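Reading Celebrity Media, week 4
Handout: The confession interview

Please read before Sunday evening. The reading from last week (the gossip column as a form) stays useful, so keep it next to you.

1. What we mean by a confession interview

A confession interview is a magazine or television piece in which a famous person admits to something the public already suspects. In this unit the subject is cosmetic work: a nose, a face lift, injections, teeth. The person decides when to speak, and very often also which magazine will have it. For this reason I ask you to treat the text as a product with two authors, the star and the editor.

Our main text is the Venano interview with the singer we call R. in class. It is 118 lines long in the printed version. Please number the lines yourself, it saves us much time in discussion.

2. Terms

Soft admission: the person says she "tried something once" and gives no name for it.
Full admission: the procedure is named, sometimes the year also.
Borrowed admission: a friend, a former husband or a make-up artist tells it first, and the star confirms later.
Regret frame: the work is admitted, but as a mistake of youth. Editors like this frame very much, as it lets the reader forgive.

Notice that R. moves between soft and full in the same paragraph (lines 41 to 50). She names the eyelids, but for the chin she says only "a little help". Why the chin stays soft, we will discuss.

3. The reader's position

The gossip reader of these pieces is invited to feel two things together – admiration for the honesty, and a small victory, "I knew it". In the Zurnness column, which answered the interview in the same month, the second feeling is much stronger. The columnist uses "finally" four times. She never asks why a singer should owe us this information.
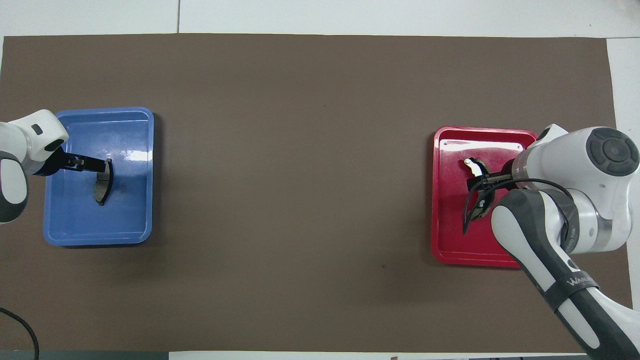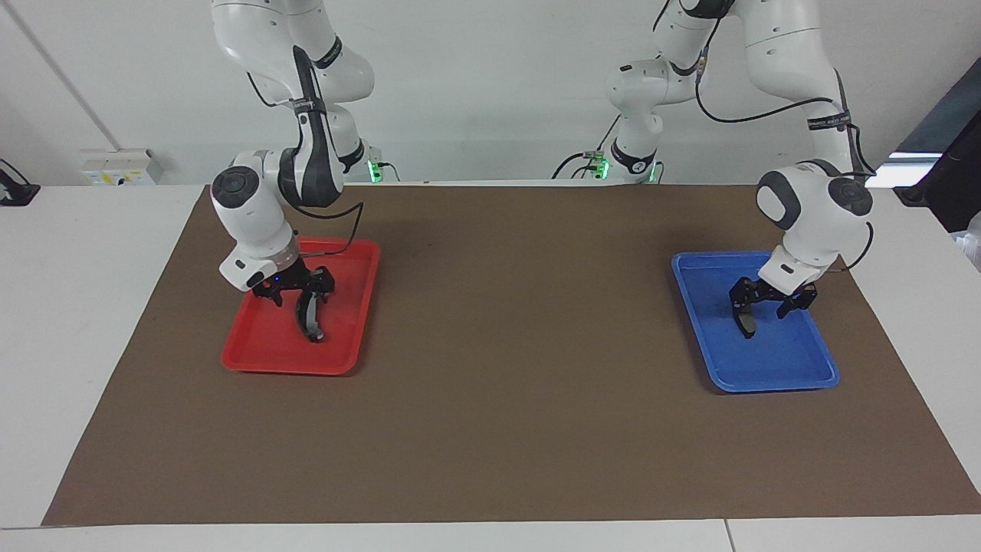

Fadime Uçar objected in the seminar that "owe" is too strong a word here, and that R. sold the story, so the readers of the column had paid for it in some way and could complain about it like about any other purchase. She would prefer to speak of a bargain. I think the objection is good and I have left it in the notes. But a bargain needs that both sides can refuse, and R. had been asked the same question in every interview for years.

4. Men and women

Compare the short piece on the actor in the Sepúlveda reader, page 529. He admits to a hair transplant and the tone is of a joke between friends. There is no regret frame and no "before" picture. The word "brave", which stands in the headline about R., does not appear at all. Mark the adjectives in both texts and bring your list.

5. Homework

Write one page on one of these:

a) Rewrite lines 41 to 50 as a full admission. What does the editor lose?
b) Find a denial ("it is only water and sleep") and explain how the interviewer shows belief or doubt without saying it.
c) Describe a borrowed admission. Who profits from it first?

Use the terms from section 2. Do not write whether you find the person beautiful.

The podcast by Roltard on the same interview is optional. The first part is mostly advertising, you can skip it. In May we continue with the apology video, and for this you will need headphones in class.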